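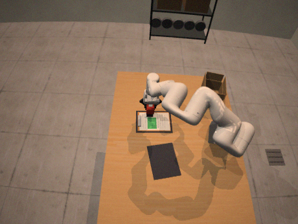
Miłosz Szewczyk asked, before the arm had made its second pass, whether a simulated table could teach a visitor anything that a real one could not. The question stayed with us through the whole open day, and much of what we have to say in this section grew out of the long and very friendly argument that came after it.

Search this site Search Clear

By Simin Jafarzadeh
2018-06-02
Last updated in October

3.1 The demonstration at Landine

We had prepared the Clodex demonstration with guests in mind, and we tried to keep the workspace as plain as we could: a wooden table, a white arm, a clipboard, a flat dark panel, and a small red block with a pale patch on it. Everything in Figure 2 is rendered, and the guests were told so at the door, although a few of them still leaned toward the screen to look at the wood grain (we took this as a compliment!). The arm was driven by Swati, our planning software, which had been tuned over some 400 practice runs before the doors opened.

Visitors were invited to choose where the arm should go next and then to tell us, in their own words, what they thought it was going to do. We had expected most of the talk to be about speed. People were far more interested in the shadows, which fall over the tabletop in big rounded shapes and which several guests used, quite sensibly, to judge how high the gripper was. Those who watched the overhead view first tended to talk about the arm as a whole, while those who began with the close view talked about the fingers and the block and hardly mentioned the arm at all. We found both kinds of comment useful, and we were grateful for the patience with which they were given.

Figure 2. Rendered views from the Clodex demonstration. First view: the arm over the table, with the clipboard under the gripper. Second view: the red block at the dark panel, with a gripper finger on either side.

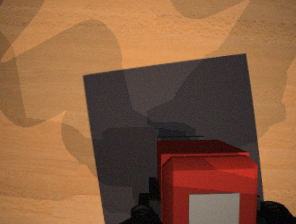 3.2 What the visitors told us

The written comments came to 1019 lines once they had been typed up, and Simin read every one of them over a pot of tea at Clukness, where we do most of our writing. Many guests asked for a slower approach to the block, and many more wanted to switch between the views themselves. Both changes are now in Swati, and we describe the new controls in the next section.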